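Verach
Home Projects Archive About Subscribe

Teaching an arm to tidy a shelf, or trying to

12 Mar 2019
7 min read

I've been saying for years that home robots are mostly a demo with a couch in the background. Then I went and started building one, so you can read the rest of this with whatever level of smugness you like.

The project is called Gurano, after nothing much. The goal is dull on purpose: a robot arm in an ordinary room, next to an ordinary bookcase, that can take a thing off the shelf and put it back where it came from. I don't need it to fold laundry or make me a coffee. I wanted to find out how much of the "it just works" talk survives contact with carpet.

Carpet was the first problem, as it happens. Every setup guide I read assumed a bench bolted to a slab. I have a low-pile carpet over old floorboards, and anything that stands on it moves a little when you walk past. You don't notice this as a person. You notice it very quickly when you've spent an evening working out where the shelf is in relation to the arm, then gone to get a glass of water and come back to find the numbers don't agree any more. I've redone that calibration 8 times now and I no longer believe anyone who calls it a one-off step.

The second problem was light. The window is right behind the working area, and even with the blinds down the mornings are rough. Anything glossy on the bookcase picks up a shine, and my software treats a shine as an object. It once planned a very careful grasp on a patch of sun. I've moved most of the testing to after dinner, and yes, I realise a tidying robot that only works after dinner is a fairly limited product.

The arm itself I have few complaints about. It's smooth, it stops when it bumps something, and it's far better engineered than anything I could bolt together from parts. If you came here hoping for a 3D-printed arm with hobby servos, that was last July, and the less said the better. What I'm building this time is everything around the arm: the software that decides what to pick, the stand, the cable routing, the shelf layout and the rules about what goes where.

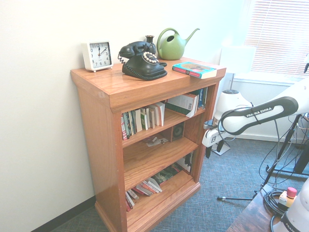

The test bookcase and the arm. Stop button within reach, cables still a disgrace.

I picked the things on top of the bookcase because they're awkward in different ways. The rotary phone is the worst. Its handset rests on the cradle and isn't attached to it, so a grip on the handset gets you a handset, with the cord trailing after it. The watering can has a big looped handle that looks like a gift to a gripper until you think about the long spout, which sticks out and wants to hit something on the way past. The paperback lying flat is the one people assume is easy. Try picking up a flat book with two fingers and no fingernails.

The alarm clock is fine. I put it there so that something would be.

As for the shelves below, I left the books the way books get left. Some upright, some leaning, a pile on the bottom that has given up. A friend suggested I straighten everything and start with a clean shelf, and that's sensible advice, but it's also how you end up with a video that looks great and a machine that can't cope with a Thailand guidebook on a lean. If it only works on a tidy shelf then I don't see what it's tidying.

Now the numbers, such as they are. I've logged 1,632 attempts, counting every one where the arm set off with a target in mind. I set the bar at 500 clean picks before I'd write anything here, which was meant to stop me from posting in a good mood. I got there, eventually, and it flattered the project, because a lot of those were the clock. If I were writing a brochure I'd leave that out. I'm planning to drop the clock from the count next time and see what's left.

Putting things back is much worse than picking them up. Picking has a nice clear finish: the thing is in the gripper or it isn't. Putting back means knowing how far the shelf edge is, whether the neighbours have slumped into the gap, and when to let go. My release is still based on a height I typed in by hand. That's not intelligence, it's a tape measure with extra steps.

A word on the cables, since anyone who builds things will have looked there first. They hang in loops off the arm and run down toward the floor, and I've had one snag already. I bought a packet of clips from Harkasville, a little parts shop I like, and they're good clips, but they hold a cable so firmly that the arm runs out of slack at full stretch. I'll probably go to a sleeve. If you've solved this in a way that doesn't involve tape, please write in.

I also tried Sopacua, the planning package that gets recommended in every forum thread. The free version took me a weekend to install and then planned a path straight through the bookcase, because I'd entered the depth wrong. My fault entirely. I'm less willing to forgive the help page, which told me the plan was valid.

People ask what it would cost to copy this. I'm not going to add up the arm, which isn't a hobby purchase by any honest measure. My own spending on the rest is $700 so far, mostly on mounts I ended up not using.

Next on the list is the middle shelf. It's mostly bare, so it's where I'd like the arm to learn to put things down without me hovering over the red button. I still don't think this belongs in anyone's living room. I'd give it another few months before I'd let it near the phone without me standing there.

Contact | © 2019 Verach | Back to top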